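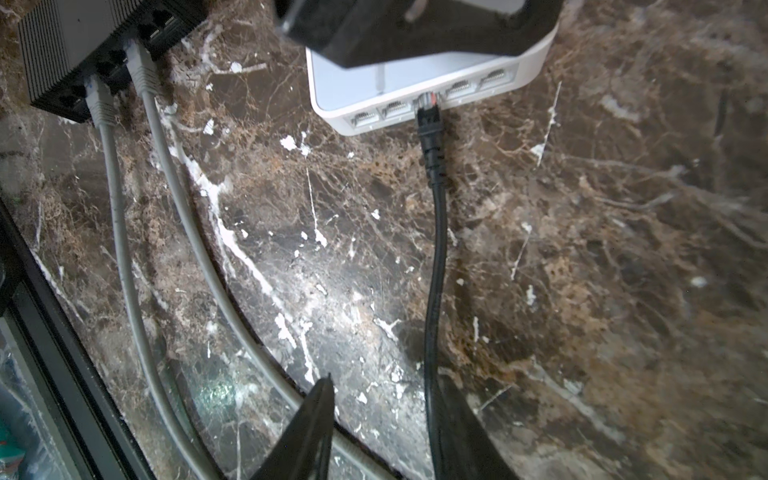

Chapter 5
Plugging Things Together: Your First Wired Network

By Desta Gebru and Crescencio Bautista
February 2023

Welcome to the hands-on part of the book! Up to now we've been drawing networks on paper, with neat little boxes and neat little lines, and you may be itching to get hold of a real cable. Good. You'll handle plenty of them in the next few lessons, and by the end of the chapter you'll have built a small network that carries your own files from one computer to another.

It's one of our favourite chapters to teach. There is something lovely about pushing a plug into a port, feeling it click, and knowing that two machines can now talk to each other. (We've both been doing this for years and we still like the click.)

What a switch does

Think of the mail room in a big office building. Letters come in from every floor, someone reads the name on the front, and each letter goes out again to the right desk. A switch does the same job for the computers in a room. Every device gets its own cable and its own port, and the switch learns which device lives on which port by looking at the messages that arrive. Once it has learned, it can send a message straight to the one port that needs it and leave the others alone.

A router works at the edge of the neighbourhood. It passes messages between your network and somebody else's, usually the internet. Many home routers have a small switch built in, so you'll find a row of ports on them too, and from the front the two kinds of box can look a lot alike. Always read the label before you plug anything in!

The plug and the port

The plug on the end of an Ethernet cable is called an RJ45. Pick one up and turn it over. If the body is clear plastic, you can see the ends of the eight wires lying side by side, each one under its own metal contact. Now look inside an empty port and find the matching contacts. When the plug goes in, each contact on the plug presses against one in the port, and the springy tab holds everything in place.

Some plugs also wear a soft sleeve, or boot, where the cable leaves the connector. Its job is to stop the cable from bending too sharply at its weakest spot. A ribbed boot flexes a little at a time along its length, so the bend is spread out. You'll be grateful for boots the first time you have to pull a cable out from behind a desk.

Cable colour, by the way, tells you nothing about what a cable can do. Grey, black, blue and yellow cables can all be the same inside. Colour is there for people. At Briltosby, the school where we tried out these lessons, grey cables go to student computers and black ones go to the router, and every student can trace a fault in a minute or two because of it. Pick your own code and write it down.

Lay it out before you plug it in

Find a clear, flat surface and set your devices down with the ports facing you. Let each cable fall in a loose curve. Tight loops and knots put strain on the wires, and a cable stretched like a clothesline will pull its device off the table sooner or later. Leave some slack, and try to keep cables from crossing more than they have to.

Keep your cable lengths sensible as well. A copper Ethernet run should be no longer than 100 metres, so a classroom 40 metres from the switch is fine, while a shed 132 metres away will need another switch along the route or a different kind of cable.

Before you start

For Lesson 5.1 you'll need a small switch, two computers with Ethernet ports, two cables, a roll of masking tape and a marker. Work with a partner if you can. Label both ends of each cable before you connect anything, then draw the layout in your notebook and leave a blank line beside each port. You'll fill those in as you go.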